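Tanmont Building, Room 67: Shared Table Inspection, February
Inspected by Gertraud Fankhauser. Comments welcome, excuses less so.

1. Tabletop wiped and free of rings
Pass. The top is white, so it keeps no secrets. Last month's coffee ring took two goes with the Prelance spray and a certain amount of muttering.

2. Drinks capped and upright
Pass. Bottled water only, screw cap on when you aren't drinking. Open mugs stay on the windowsill, including the large one that says it belongs to the boss.
Comment (Hằng Đào): The boss has been told. The mug has moved nine inches.

3. Glass kept back from the front edge
Pass. The green bowl with the wavy rim belongs toward the wall, and whoever wants to use it as a centerpiece can buy their own. Check the rim for chips with your eyes. Last year Quách from accounts checked it with a thumb and we went through 5 bandages.

4. Food identified and eaten within the week
Pass with comment. One tomato in the glass bowl, red and glossy. Something small, pale and crumpled in the yellow bin, possibly fruit, possibly wrapped. I have marked it "fruit" on the form because the form has no box for "possibly." Owner to come forward and settle it.

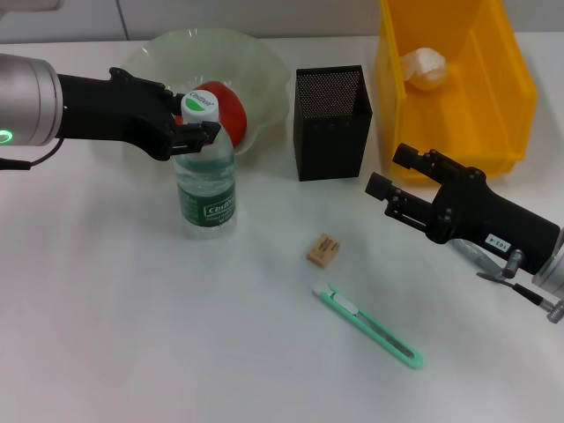

5. Pen holder stocked
Fail. The black mesh one is empty again. I signed this sheet with a pencil from my own coat. A new box of Brarketti ballpoints is in the supply closet, shelf code 2476, and they are meant to be used in this room, so please stop taking them home to do the crossword.
Comment (Hằng Đào): It was one crossword.

6. Storage bin used for storage
Needs attention. Yellow bin, open front, fine for small supplies. Produce goes in the bowl. If the bowl seems too fancy for your lunch, there is a refrigerator down the hall that has seen far worse.

7. Cables clear of the walkway
Pass. Walked it twice, once while carrying a tray.

8. Spill kit
Pass. Paper towels under the sink, one roll open and one sealed. The sponge is due for retirement and should go without a ceremony.

Still to do before the next check: pens (Hằng), bin contents (owner, whoever you are), sponge (me).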